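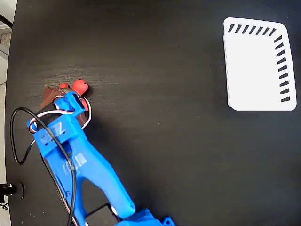

Figure 3. Left end of the dark table, with the rounded edge and the pale floor beyond it.

3. Surfaces and Where Things Land on Them

Furniture catalogs treat the table as a place to eat or work. The households in the Grovlow study treated theirs mainly as a place to put things down. Over the 4 weeks of August visits we logged 276 items that had been left on a table with no plan for their future, and most of them had been there long enough to acquire a sort of tenancy.

The color of the top mattered more than we expected. People with pale tables complained about stains. People with dark ones, like the almost black wood-grain top in Figure 3, complained about everything else, in particular dust, crumbs and the low afternoon sun. One participant told us she had picked black because it would hide the mess. She now wipes it twice a day and has stopped recommending it to friends.

Edges turned out to be a quieter problem. Rounded ones were popular with parents and with anybody who walks through the house in the dark, but small round things left near them tended to end up on the floor. Kam-wah Kan coded these cases as "migrations," a term the rest of us resisted for a month and then adopted.

3.1 The Basket as Compromise

Every household had tried a container of some kind by the third visit. We make no claim that this counts as tidying. Several participants did make that claim – usually while moving the basket out of our way.

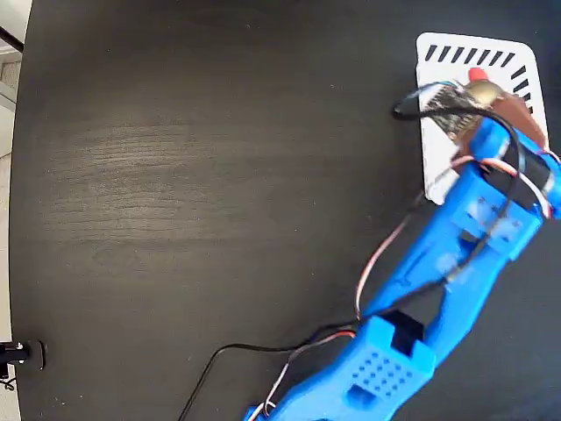
Yi-chun Au
Lead author, Yip Institute for Home Studies

The white plastic basket on the dark table is typical of what people chose. It has rounded corners, a thick rim and slanted slots, and it shows up well against the surface, so it can at least be found. What goes in is harder to classify. Our scheme had separate codes for food, tools, toys and paper, and it coped badly with a small bright red something next to a shiny brass or olive-gold something next to a crinkled thing patterned in silver, black and white. In the end we added a code called "other, mixed," which grew to be the largest in the data set.

Contents also showed little respect for the rim. We scored anything reaching over the side as "in," after a long discussion with the Doltus reviewers, who favored "partly in" and were outvoted. Section 4 reports what happened when participants were asked to empty their baskets and explain each item aloud.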